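Wattanapong's two-armed cell is back at work in Bastham

28th April | 14 comments | 367 shares

The Jakier cell is running again! If you've been following the saga in the comments (and a surprising number of you have), you'll know that Wattanapong's two-armed bench machine has been off since the middle of March with a bad left hand. Well, the hand is fixed, the sheet is back down on the table, and I got to spend most of a morning at the Bastham shop watching it get checked out before it goes back onto paid work.

For anyone new, Jakier is what the shop calls the whole setup - two white arms facing each other across a black table, a metal hand on the end of each, and whatever they're handling laid out in between. Wattanapong bought it for small fiddly assembly, the kind of job where one hand steadies a part and the other one puts something into it. It did that nicely for a good long stretch. Then the left hand started letting go of things early.

Theerawat Intarasuk looks after the cell, and he was the one who pulled it out of service. He told me the first sign was so small he almost let it slide. The hand would close on a pin, lift it, and the pin would be leaning a little by the time it got to the hole. Then one day it leaned enough to miss. He logged 491 picks over the following shifts, and by the time he got to the end of that list he'd seen enough to cut the power and go find a screwdriver.

"You can keep nudging the numbers in the program so it looks okay," he said. "I did that for two days and I'm not proud of it."

What he found once he had the hand off was a worn tendon guide in one finger, plus a connector at the wrist that had worked itself halfway out. Either one might have been the culprit, so he did both. The guide had to come from Pornska, the supplier, and that's where most of the wait went. The part itself is tiny (he held up the old one for me and I lost sight of it twice in his palm) but it was on back order, and there was a mix-up over left and right versions that ate another week. I won't go into that, everybody has been very polite about it.

The connector was the quicker job and, to my eye, the more interesting one. The old cable run was tied down too tight, so every time the wrist rolled all the way over, it tugged. Theerawat has given both arms more slack now. He rolls each wrist through its full travel by hand with the power off, watching the cable the entire way, and he only ties it once he's seen the worst position. It took him three tries to get one side how he liked it. He was muttering at it by the third.

So then comes the fun part, which is seeing if any of it made a difference. They use a peg sheet for that. It's a flat white work sheet with little plates, pegs and openings laid out on it, and the hands get put through a set of pick and place moves. There are blue parts and metal ones, thick and thin, and the idea is that a hand that can cope with a skinny rod as well as a fat cylinder is probably fit to go back on customers' parts. The same sheet was used when the cell first came in, so Theerawat has old results to compare against.

He lines the sheet up before anything else happens. There's no clever trick to it. He puts it down, brings one arm in slowly to a known spot, looks at the gap, nudges the sheet, and goes around again. Then the other arm gets its turn. I asked why he didn't just let the software find the sheet, and he said it can, and it does, but he wants to know it started out right. If something misses later on he'd like to be able to blame the hand.
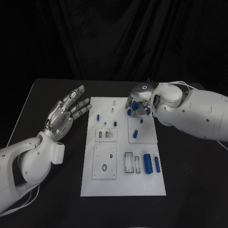
Both of Jakier's arms in for the peg sheet check, right hand over the parts. Wattanapong shop, Bastham.

I'd forgotten how quiet it is. You get a soft whir from the arms and a tick when a peg touches down, and that's pretty much it. A couple of people from the front of the shop wandered over with their coffee and we all stood there like we were watching a golf putt.

The first full pass wasn't clean, by the way. The right hand - the good one, the one that hadn't been touched! - set a peg down a hair off and had to take it again. Theerawat stopped everything, wiped down the fingertips, had a look at the pads and started over. He thinks it was dust. The cell sat idle for weeks and the pads pick up whatever is floating around, so fingertip cleaning is now written at the top of the start-up card, ahead of the warm-up moves. It used to be halfway down the back.

After that it went much better. The left hand, which is what everybody wanted to see, got through the thin pieces without the lean he'd been fighting in March. He made it do the same pick again and again with the wrist rolled over to where the old connector used to pull, and it held on every time I was looking. I did step out for a sandwich.

The plan from here is 709 moves on the sheet, split between the hands, before Wattanapong signs the cell off. That number isn't magic. It's how many were in the original acceptance run, and they want to be able to lay the two sets of results side by side. They won't be done in one go either. Theerawat breaks it up so there's a cold start in there, and a long stretch without stopping, because that's how the shop really uses the thing. If the left hand drops anything he goes back to the finger. If it passes, the first job waiting is a batch of little valve bodies that have been sitting on a shelf and getting glared at.

A few bits and pieces for those of you who run something similar and like the details:

The wrist screws get a paint mark now when they're torqued, so you can tell with a quick look if one has moved. He'd meant to start doing this ages ago.

He's keeping one spare tendon guide for each hand in a labeled bag in the drawer. Left in one bag, right in the other, with the side written on in very large letters.

The force limits have been turned down for the sheet check and will go back up for production. If you copy his routine, remember to do the second half of that. He forgot once, and spent an afternoon wondering why the arms had gone so timid.

The weekly check has grown a bit. Each finger gets opened and closed singly, with the arm parked, and he listens to it. I thought he was kidding about the listening. He had me do it with the old guide clipped into a loose finger on the bench and then with a new one, and there is a difference, a sort of dry scratch right at the end of the travel. I'm not sure I'd catch it with the rest of the shop going. He says you do after a while.

Also, somebody asked last time if the whole thing wouldn't be simpler with plain two-jaw grippers. Theerawat's answer was that yes, for half of what they do, it would, and they'd break down less. The fingered hands earn their keep on the mixed jobs, where the parts change shape from one tray to the next and he doesn't want to stop and swap tooling. He's got a pair of plain jaws in the cupboard and isn't shy about using them. They were on loan to another bench during the repair, or he might have limped along with one on the left side.

I did ask what the down time cost and got a smile and a change of subject, so you'll have to make up your own figure. The valve work was pushed out and one small order was done by hand, with tweezers, by people who have asked me to say they never want to do it again.

If the sign-off goes through I'll put a short note up with the results, including how the left hand compares with its own numbers from before the repair. Theerawat has also said he'd write up the cable slack business properly, with measurements, if there's enough interest. I'd like to see that one myself, so leave a comment and I'll pester him with it. Questions about the guides are better sent straight to Pornska - they've had a few already and seem happy to answer, and they do now have both sides in stock.

Share this 367 | Comments 14

Contact the editor | Send us a tip | Copyright Bench & Floor News, all rights reserved | Back to top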